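# Homebrew bits and pieces, the July batch

My stout this month was the first one in ages I didn't have to tip on the garden, so I thought I'd write down what I did while I still remember. It's a plain dry stout, nothing flash, made in the laundry with the window open a crack.

**Clean first, sanitise second.** They're two different jobs! I soaked everything overnight in unscented cleaner, rinsed it, and only then got the sanitiser out. Anything with a narrow neck gets a bottle brush, and then the brush again, because the gunk sits right under the shoulder where you can't see it. 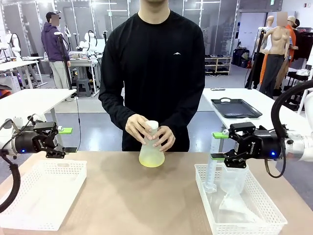 *Flask upright on the table, white cap on.*

**Make a starter if your yeast is old.** Mine had been at the back of the fridge since who knows when. A bit of dried malt boiled in water, cooled right down, yeast in, loose foil over the top. Give it a swirl whenever you walk past. Bautista Salinas from the Penville brew club leaves his for a full day, and I've come round to that.

**Watch your temperature.** I wrapped the fermenter in an old doona (don't laugh) and it held at roughly 19 degrees through some properly cold nights. A cheap stick-on thermometer is plenty.

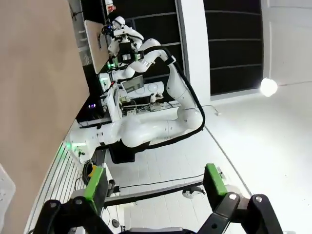

*White arm on its black pedestal, cable up the outside.*

**Don't rush the bottling.** Take a gravity reading, wait a couple of days, take another. If they match you're right to go. I lost 6 bottles one summer by being impatient – glass all through the shed, and the smell hung about till autumn.
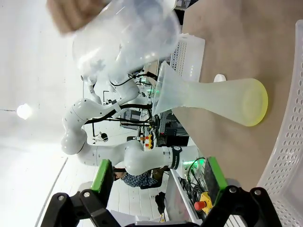 **Go easy on the priming sugar.** A stout wants less fizz than a lager, so I weigh it on the kitchen scales, dissolve it in boiled water and stir it through the whole batch gently. Much more even than spooning it into each bottle.

Then label the lot! Masking tape and a marker will do. Violeta Bravo reckons I should leave these 9 weeks before opening one, but I've already got a couple in the fridge for tonight.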